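August, Cordeiro Station

Up at 6:40. Minus 31 outside and the wind down to almost nothing, so Florêncio Arruda and I walked the flag line out to the Grirkik hut before breakfast got properly going. Two of the flags had gone since the last blow. I put in new bamboo and he held the torch. The hut door was drifted to the handle again and took us the better part of an hour to clear.

Midwinter dinner is well behind us now and people have started talking about the first plane. There are 13 of us until then. The menu from the dinner is still pinned up in the mess, with gravy on it, and I have asked to keep it when it comes down. Florêncio made the salt cod his mother does at Christmas, from a recipe he says goes back to 1871. I would have it again tomorrow. The Cunow people radioed in their greetings on the night and sang something we couldn't make out. We sang back.

Mail list went up after lunch. I have 19 kilos allowed on the first flight in and most of it will be boots and tea. Mum is sending a fruitcake regardless.

Spent the afternoon on the Dratberg generator log. Fuel use was 551 litres for the period, a bit under last month. The day tank gauge is sticking and I have written it up for the third time.
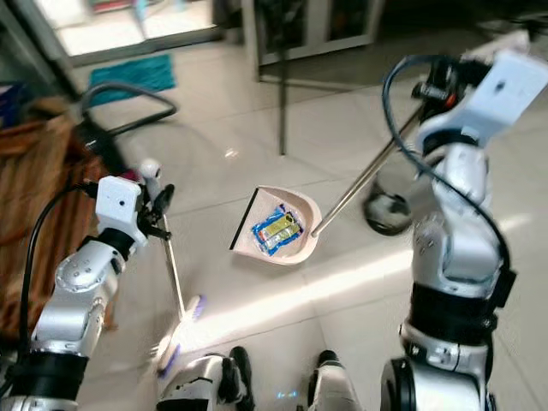

Page last changed: August, 9:15 pm

My turn on house duties tonight, so mess floor, bins and the cold porch. Washing up was Florêncio's and he did it with the radio on too loud.

The sun was properly above the horizon at noon, low and orange behind the ridge. I stood out in it until my eyelashes froze, then came in and had soup. Phoned home after tea. The line dropped twice. Dad has sold the ute and the neighbours' colour scheme is apparently worse than we feared.

Flag line again in the morning if the wind holds off. Need to take more bamboo.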